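Home | City Guides | Food | Getting Around | About

How to do Stornar old town in a day (without hating it)

Posted 7th May by Oda Berge
137 shares | 2 comments

Quick one, train in an hour. People keep asking how I do Stornar without queues, so — my routine.

Start early. Off the tram at Trarik Gate before eight, walk downhill, river on your left. Skip the main square for now. Coffee at Garrido, standing at the bar. Sitting costs more and teh tables wobble.

Then the bell tower. 281 steps, no elevator. Buy the ticket online the night before, screenshot it, signal is awful inside. Wear real shoes.
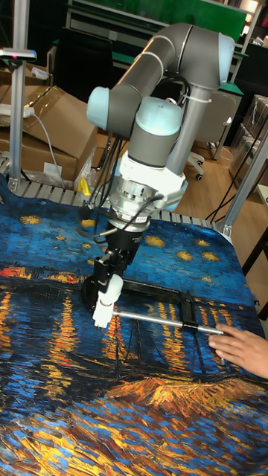

Lunch — go across the bridge. Anything with a laminated menu in six languages, keep walking. The back streets behind Trosora market are where I eat, usually soup and bread, cash only. Market packs up by 2 so dont dawdle.

Afternoon: ferry, the little public one. Regular transit ticket works. Stand at the back for the views. Get off at the second stop, wander back along the canal, takes over an hour if you stop at the bookshops.

Main square last, after six, when the tour groups have gone to dinner. Much nicer. In August wait till seven.

Bring water, coins for bathrooms, a light jacket. Will add ferry times when I'm home.

Share this post | Back to top | Contact | © Oda Berge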